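April, gone eleven at night

I should be asleep but my head is still buzzing, so diary it is. The kettle is on for the second time and I have my feet in the slippers Mum hates.

Today was the Goossens family shoot, the one I've been fretting over for weeks. Grandparents, parents, all the cousins and a very old dog called Loto, out at Skulwood among the bluebells. Hanneke Goossens booked me back in the winter and has sent me a mood board every few days ever since (I do love a keen client, but there are limits!). 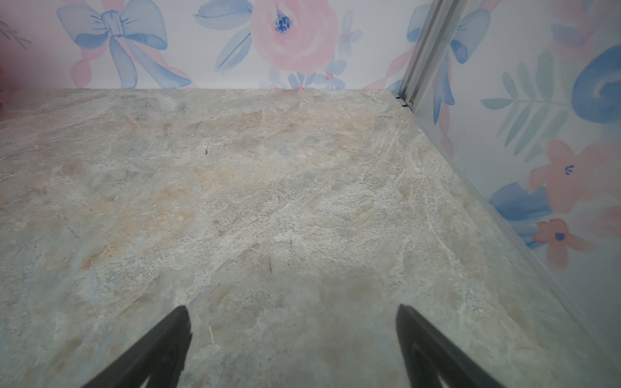
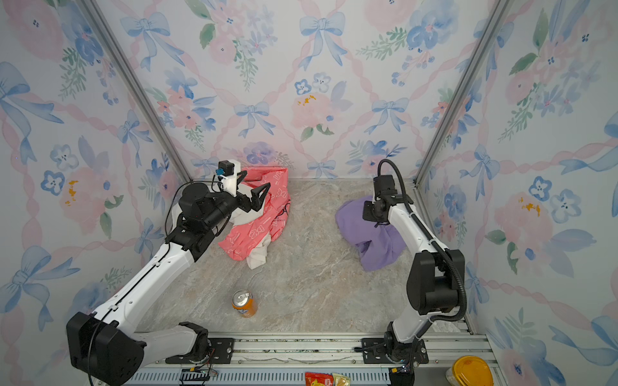
Marble pattern in both, bows and flowers on the walls in the second.

Anyway, Skulwood. I got there far too early, as usual, and sat in the car eating a cheese roll and watching the light come through the beeches. It was gorgeous – soft and a bit misty, the kind of light you'd happily pay for. Naturally by the time everyone had found the car park it had gone hard and bright, and I spent the first half hour shuffling people from one patch of shade to the next like a sheepdog.

The grandfather didn't want to be there at all. He told me so when he shook my hand. He'd had his picture taken at his wedding and didn't see why he needed another one! So I left him alone and got on with the children, and after a bit he wandered off with Loto and sat down on a fallen trunk with the dog leaning on his knee. I had the long lens on. I took five frames before he noticed me, and I think the third is the best picture I've taken all year. His hand is on the dog's head and he's looking off through the trees at something, and his whole face has let go. I keep opening it again to check it's still as good as I thought.

The big group was harder. There was always one looking the wrong way, or pulling up a sock, or crying about a stick. I must swap a head or two in the editing, which I don't like doing but the alternative was being there till supper. Must remember next time to do the big group FIRST while the little ones still like me. I write that in here after every family shoot and then I never do it.

Hanneke was lovely on the day, much calmer than her emails. She'd brought a flask of soup for me, which I thought was very kind, and she only mentioned the mood board once. She wants a big print for her mother's hallway, so I need to ring Van der Linden in the morning and ask what they'd charge for the matt paper with the oak frame. Last time I used them the blacks came out a bit muddy, but they did it again without any fuss.

Came home with 700 pictures, which is ridiculous. I got rid of the blinks and the backs of heads before tea and I'm still on 500. I promised her 34 finished ones. I've no idea where I'm going to make the cuts, they all have somebody's favourite face in them.

Other things. The strap on the Jomus bag has started to go at the stitching, so that's a job for the cobbler before it drops a lens in a puddle. Mud all up my good trousers. Knees sore from crouching, and a nettle sting on my wrist that's come up in a big lump. Forgot to eat anything after the soup apart from toast.

I did send Hanneke one sneak peek, the one of her dad and the dog. She rang me instead of writing back and we both got a bit weepy on the phone. She's going to show him tomorrow.

Right, the kettle's boiled again and I haven't even made the tea. Backing up the cards, then bed.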